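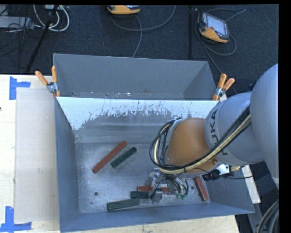 Block bins go back into use in April

The divided metal bins are staying for the block sets. Kelly Conceição asked for something that could take a few knocks, and scuffs on the bottom are no cause to replace one. Please keep red and green blocks together in the main compartment and leave the narrow section at the back clear.

Spare blocks are on the shelf in Magaña, next to the sink. The last order came to 340 pieces, with 19 set aside for sanding. Splintered blocks go to Luana Godoy before 4 p.m.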